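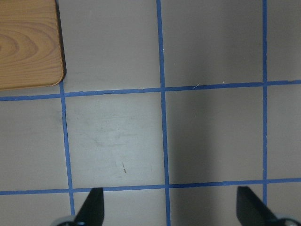

灰色の面に青いテープの升目。

点格子法で池の面積を測る

2017年9月28日

閉じた図形の面積を測るのにプラニメータは要らない。透明なシートに等間隔の点を打ち、図の上に置き、内側に入った点を数え、点一個が代表する面積を掛ける。点格子法と呼ばれる方法で、森林や地質の教科書には今でも載っている。座標を読み込んで計算させれば一瞬で済む時代だが、誤差の性質がはっきりしているので、手で一度やっておく価値はあると思う。

きっかけはヨコヤマ(Ryota Yokoyama)から届いた封筒で、中身はFlorndaleの古い測量図の複写だった。縮尺は1:2,000。中央やや下に農業用の溜池があり、欄外の表に面積2,824平方メートルと書いてある。この値がどう求められたかは書かれていない。三斜法かもしれないし、プラニメータかもしれない。末尾の4まで意味があるのかが気になった。

格子は2 mm間隔にした。この縮尺では図上の2 mmが現地の4 mになるから、点一個が代表する面積は16平方メートルである。池の面積を16で割ると176.5なので、内側に入る点は176前後と予想できる。数えるにはちょうどよい量で、これより細かくすると数え間違いのほうが問題になる。

点のシートはOHP用のフィルムにレーザープリンタで出した。最初に普通の方眼線で出して失敗している。線があると図の輪郭と重なったときに紛らわしく、交点を見るつもりが升目を見てしまう。升目で数えると、輪郭に切られた升を半分と見るか無視するかという判断が毎回入り、数える人の癖がそのまま結果に乗る。点なら内か外かの二択になる。点の直径は0.2 mm。0.1 mmでは抜けが出た。

輪郭線の太さも決めておく必要がある。図の池の線は0.3 mmほどあり、現地に直すと0.6 mになる。線の外縁で測るか内縁で測るかの差は、周長を240 mとすると144平方メートル、面積の5パーセントに当たる。これは後で出てくる格子の誤差よりもずっと大きい。私は線の中心を境界とし、点の中心が線の中心より内側にあれば数え、判断がつかないものは交互に入れたり外したりした。最後の規則は乱暴だが、常に入れる、常に外すよりはましである。

置き方は無作為でなければならない。見た目のよい位置に合わせて置くと、図形の直線部分に点の列が揃いやすい。溜池には堤の側に長い直線があるので、ここに列が平行に乗ると一列分がまるごと内か外に振れる。平行移動の量を乱数で二つ、回転角を乱数で一つ決め、フィルムの隅をそこに合わせて押さえた。これを五回繰り返した。

結果(点の数)
一回目 178
二回目 175
三回目 181
四回目 176
五回目 180

平均は178、面積にして2,848平方メートル。標準偏差は点の数で2.5、面積では41平方メートルとなった。

理論値と比べる。点が互いに独立に無作為に落ちるのであれば、ばらつきは点の数の平方根の程度になり、この場合は13くらいになってもよい。格子の場合はずっと小さい。規則的に並んだ点では内部の誤差がほぼ消え、輪郭の近くでだけ誤差が生じるからである。周長をB、格子間隔をdとすると、正方格子による面積推定の分散はおおよそ0.0724×B×d^3で近似できる。Bに240 m、dに4 mを入れると1,112、平方根をとって33平方メートル、面積に対して1.2パーセント。実測の41より少し小さいが、五回しか測っていない標準偏差の信頼区間は広いので、これで矛盾はない。

式の形から分かることが二つある。まず、標準偏差はdの1.5乗に比例する。間隔を半分にすると誤差は2.8分の1になり、数える手間は四倍になる。独立な点なら手間を四倍にしても誤差は半分にしかならないので、格子のほうが割がよい。次に、誤差は面積ではなく周長で決まる。同じ面積でも入り組んだ図形ほど誤差が大きい。谷筋に手を伸ばしたような形の貯水池を測るときは、面積だけ見て間隔を決めないほうがよい。

では同じフィルムを置き直して五回平均するのと、間隔を詰めて一回測るのとではどちらがよいか。五回平均なら33を5の平方根で割って15平方メートル。五回分の手間、すなわち880点ほどを一回で数える格子なら、間隔はおよそ1.8 mとなり、標準偏差は10平方メートルになる。効率では後者が勝つ。ただし一回では自分のばらつきが見えない。数え間違いにも気づかない。実際、四回目は最初171と数えていて、ほかと離れていたので同じ位置のまま数え直した。行を一つ飛ばしていた。

次に紙の問題がある。複写には縮尺バーが写っており、図上で100 mmあるはずのところが、金属定規で測ると100.4 mmあった。複写機の倍率か、原図の紙の伸びか、両方か、区別はつかない。直交方向にはバーがないので、図郭線の間隔を使って確認したところ、ほぼ同じ比率だった。長さで0.4パーセント、面積では0.8パーセントの過大になる。2,848を1.008で割ると2,825平方メートル。

図の記載値との差は1平方メートルである。標準誤差が15平方メートルある推定値がここまで一致するのは偶然で、六回目を加えればたぶん離れる。加えていない。

この数字をHudecさん(Vratislav Hudec)に送ったところ、返事はほとんど紙の話だった。氏は以前から古い地籍図の収縮を調べていて、縦横で伸縮率が違うのが普通だという。抄紙の方向があるためで、二方向の比率がほぼ等しいなら原図ではなく複写機を疑え、とのことだった。もっともな指摘なので、同じ複写機で方眼紙を複写してもらえないかとヨコヤマに頼んである。まだ届いていない。

もう一つ、氏の指摘で直したのが回転角の範囲である。私は0度から45度までの乱数を使っていた。正方格子は90度で元に戻るので、必要なのは0度から90度である。45度までで足りるのは図形に鏡映対称があるときで、溜池にはそんなものはない。前の五回はこの狭い範囲で測ったものだが、平行移動が無作為であれば推定値は不偏なので、偏りは出ない。ばらつきの見積もりにだけ影響しうる。測り直しはしていない。

記載値の末尾の4に意味があるかという最初の疑問に戻る。境界線の太さの扱いだけで百平方メートル単位の差が出る以上、図上から求めた値なら一の位に意味はない。十の位も怪しい。現地で測点を取って計算したのであれば話は別だが、その場合でも溜池の水際は水位で動く。斜面の勾配が1:2なら、水位が0.1 m下がると水際は0.2 m後退し、全周が斜面だとすれば48平方メートル減る。面積を書くなら水位も書いてほしい。欄外の表には水位の欄がない。

手順のメモ

フィルムは印刷後一晩置く。出力直後は熱で反っている。
印刷面を下にして図に密着させる。上にすると視差が出る。
数えるのは行ごとに、行の数を紙に書き出して後で足す。通しで数えない。
乱数は先に全部出しておく。置いてから気に入らないと言って引き直さないこと。
縮尺バーは両端の線の同じ側の縁から測る。

次はCatacutanの貯水池を同じ方法で測る予定でいる。こちらは湾入が多く、周長の見積もりからして難しい。周長そのものも格子で推定できるはずで、平行線を重ねて輪郭との交点を数えればよい。交点の数に線の間隔を掛け、さらに二分のπを掛ける。ただし周長は縮尺によって値が変わるので、面積のような意味での真値がない。誤差の見積もりに使うだけなら、測っているのと同じ図から求めた値で足りる。

フィルムの元データ(2 mm間隔、PostScript)は要る人がいれば送る。プリンタの縦横の倍率は各自で確認のこと。うちの機械は紙送り方向に0.15パーセント縮む。上の計算ではこの分を補正していない。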